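# Speaker notes: Closing the loop on a two-arm table cell

Slot is after the break, 3:00 p.m. Keep the laptop on the stage power strip. Clicker skips if pressed twice, so wait for the slide.

## Slide 1: Title

Say what the talk covers: the software between the camera and the motor commands. No hardware numbers. If asked about the arms, take it offline.

## Slide 2: The stack

Four processes on one machine.

- Perception: segmentation and pose, publishes object tracks
- Norkomitz: our task planner, turns tracks into a sequence of skills
- Udex: trajectory layer, both arms in one joint space
- Drive loop: position targets out, joint states back

Stress that Udex plans for the pair. The first version planned each arm alone and checked for collisions afterward. It spent most of its time throwing away good plans. PAUSE. People who have tried this will nod.

## Slide 3: Timing

Camera frames and joint states arrive on different clocks. We stamp both at the driver and interpolate the joint states to the frame time. Before this change, a moving object appeared to lag the gripper holding it, and the tracker would split it into two tracks.

Mention the bug in the buffer length. It was set to 11 joint samples, which is too short when the perception process stalls. The lookup then returned the oldest sample with no warning. It now returns an error and the planner holds position.

## Slide 4: Handover

Main slide. Spend three minutes on it.

The handover is split into approach, align, close, release. Only align uses live vision. During close and release the object is mostly hidden by the fingers, so the tracker freezes the pose relative to the giving gripper and carries it by forward kinematics.

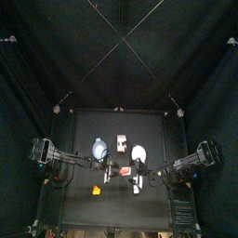 *Slide 4. Both arms at the table, with the orange-red object between the grippers.*

Point at the gap between the grippers first. The planner has to keep both wrists inside a narrow band here, and the cables along the links make part of the joint range unusable. We model each cable as a fat capsule attached to its link. Crude, but it plans fast enough.

Then point at the plate. The right gripper covers its near edge in this view. A mask taken now comes out short on one side and the fitted center shifts away from the arm. The fix is a render of the arm model into the camera view: pixels behind the arm are marked unknown, and the fit ignores them.

The black table and panels help segmentation more than any network change we made. Say this plainly. The smudges on the tabletop do produce low-contrast blobs, which we drop on height above the plane.

## Slide 5: Replanning

Udex keeps the last valid trajectory and replans from a point ahead on it, never from the measured state. Replanning from the measured state gave visible chatter at the wrist.

Trajectory optimizer is capped at 2000 iterations. If it reaches the cap, we keep the old plan and log the event. Do not go into the cost terms unless there is a question. Backup slide has them.

## Slide 6: Logs and replay

Every run writes one log with frames, tracks, plans and targets. The Bridcombe replay tool steps through it and can swap in a different planner build from any point.

Show the clip of run 1657. Start it at the align step. The left pane is the recorded plan, the right pane is the new build on the same input. The traces separate just before close.

Caution for the room: replay is open loop. A new build can look fine against a recorded camera stream and still fail on the table, as the recorded scene does not react to it. We use replay to reject builds and run the table to accept them.

## Slide 7: Open problems

- Frozen pose is wrong if the object slips in the fingers. No slip signal at present.
- Thin or tilted items such as plates give poor grasp candidates from a single view.
- Rácz solver is faster on the two-arm case but does not take our cable capsules yet. Port planned for February.
- Planner restarts lose the skill state. Operator has to clear the table and start over.

## Questions

Likely: why not learn the handover end to end? Answer: the log format supports it and we may try it. At present we need to know which stage failed, and the staged version tells us.

Likely: can the code be released? Answer: replay tool yes, Udex is under review.

If short on time, cut slide 5 and go straight to the clip.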